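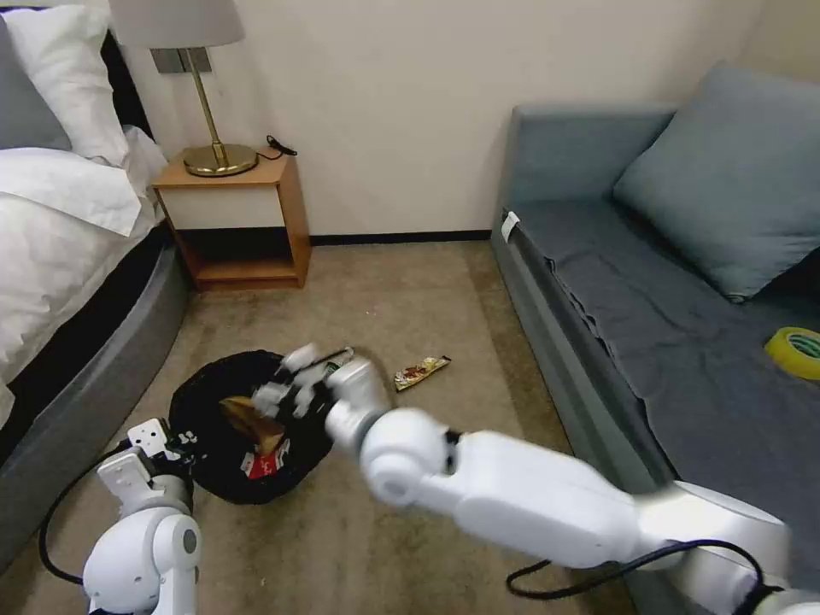 Bethel Kumsa still grins when she talks about the grip fault. "It was such a good bug!" she says. In March her team at Trilara had the two-armed robot tidying a bedroom, dropping wrappers into a bin, when the right hand began to hold on too long. "The log said released. The fingers said no."

Out of 300 drops, 3 failed that way. Tekle Tufa traced it to a stale force reading, and the arm now stops dead if the hand and the log disagree.

"People would have let 3 slide," Kumsa says. "But picture that grip on somebody's sleeve - I want it fixed on candy wrappers first."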